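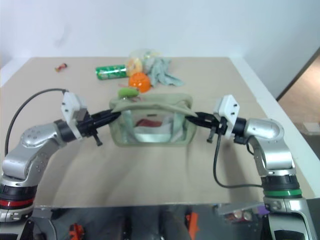
Makris Open Day at Jilside: demonstration notes and member comments

Posted January 10, 2024 by Shagufta Rajput
722 views | 8 replies | 8 shares
Print | E-mail this thread

Members of the Dakadton Materials Handling Association were received at the Makris laboratory in Jilside for its open day. The Association thanks the laboratory staff for the time given to our delegation and for answering questions well past the scheduled close.

The main item on the program was the two-arm handling demonstration, in which a pair of arms works at one table with everyday soft goods. The bag used has a clear front and green fabric edging, and the arms took it by the upper corners. Our hosts explained that soft items of this type remain harder to handle than cartons or trays, as the shape changes each time the item is picked up.

Members who attended are invited to record their observations in this thread. They will be considered when the program for the May meeting is prepared. Please keep comments to the handling work. Questions on parking and travel claims should go to the office.

dock_supervisor_jil

I attended the morning session and wish to record my appreciation. I was most interested in the grip on the two upper corners. Our own packers hold a soft bag in the same way when they need to see what is in it, and I had expected the arms to pinch it in the middle and crush the contents.

My one reservation concerns pace. The operator told our group that the arms were running at reduced speed for visitors. I would have preferred to see at least one cycle at normal speed, from behind the barrier if necessary.

L.Returns

I must differ from the previous member on the question of speed. In a returns department the difficulty lies in variety. A customer may send back a sweater in one bag and a towel in no bag at all, and the time lost is in deciding what has arrived. I would accept a slow arm if it could be left to work without a person standing over it. On the evidence of the open day I do not believe we are at that point.

A visitor in my group asked whether the bag could be emptied and repacked by the arms alone. The reply was that the laboratory was not prepared to show that task to the public. I consider this a fair answer, and it should be reported as such. 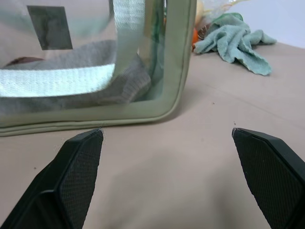

Evaristo Espinoza

I served as the Association's technical delegate for the visit and would like to add some detail on the gripper fingers, which received little attention in the general tour.

The fingers are black, with a flat beveled tip, and the inner faces carry a pad with a fine crosshatch texture. Members who specify grippers for cardboard will know the difference this makes. A smooth face on vinyl tends to slide, and a very coarse one may mark it. A fabric edge such as the green piping on this bag gives the fingers something better to close on than the clear wall does.

I would also draw attention to the contents. Through the vinyl one can make out a gray knit and an off-white woven strap. A strap lying in a loop is a known source of trouble, and any member planning a trial should include one from the first day. The same applies to a crumpled towel on the table, where there is no obvious edge to select.

On the matter raised by L.Returns, I agree that unattended operation was not demonstrated. I do not agree that this makes the exercise premature.

L.Returns

I thank Mr. Espinoza for the detail. I did not use the word premature and would ask that it not be attributed to me. My position is that members should not place orders on the strength of an open day.

northgate_packing

Could the delegate say whether the arms were following a fixed program or being guided by an operator? Two members of my staff came away with opposite impressions. One of them understood that a person was directing each movement from a second station, and the other that the sequence had been prepared in advance. The handout does not say.

Evaristo Espinoza

The staff described both methods during the technical talk – guided operation when a new task is being recorded, and independent operation when it is being tested. I was not told which of the two applied to each public session, and I regret that I did not ask. I have written to the laboratory and will post the answer when it is received.

istesano_trade_desk

The Istesano branch was also represented. We recommend that any future visit be arranged in smaller groups. Attendance over the day was given to us as 400, and for much of the afternoon it was not possible to stand near enough to the table to follow the work. The overhead screen was helpful, although it showed one view only and the wrist camera view would have been of greater use to those of us with gripper experience.

We would also support a vote in May on whether the Association should prepare a standard set of soft test items, to be lent to members. At present each site tests with whatever is on the shelf and the results cannot be compared.

dock_supervisor_jil

I support the proposal from Istesano but question the term "standard." Soft goods change with use. A new towel and one that has been folded many times do not behave alike, and the vinyl on a bag will stiffen in a cold warehouse. A set that is correct in May may be of limited value by the winter. If it is adopted, there should be a date on which the items are replaced, and the cost of replacement should be stated before the vote.

I also accept the point made earlier about variety. My request for a full-speed cycle stands.

Shagufta Rajput

Thank you to all who have contributed. The proposal for a set of test items has been placed on the draft agenda for May under the name of the Istesano branch, with the note on replacement cost attached. The request for smaller groups has been passed to Makris, together with the request for one cycle at normal speed.

Members are reminded that visitor badges remain the property of the laboratory. Any badge taken home in error should be returned to the Dakadton office, which will forward it to Jilside.

Print | E-mail this thread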